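Telier surface samples: plaster and bare concrete

Finishes gallery, updated 27 February 2021

The samples in this gallery were made for the Plultance refit, where most of the ground floor walls will stay unpainted. Each batch was mixed by hand, laid on in 2 coats and left to cure in the store room. Full-size panels can be seen at the workshop by appointment.

Pale greys were preferred from the start. The difficulty with them is variation: a mix that reads as one flat tone from across a room can carry beige, tan and even rust-coloured specks up close, and the light changes it again - warmer near a lamp, bluer towards a window.
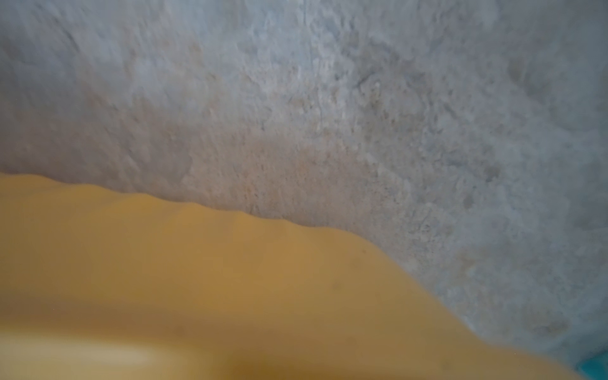 For that reason we no longer match rough finishes to a colour card. The client is given a sample to keep on site for a few days and looks at it in the morning and again after dark. Pits and small bumps are accepted as part of the finish. Hairline cracks are not, and a panel that shows them is broken up and made again.

Sealer is matt only. Satin was tried on the Futum stairwell and darkened the specks more than we liked.

Sample reference 384 is the mix chosen for the long wall. References up to 13 are from the old range and can no longer be ordered. Panels are priced by area, with delivery charged separately.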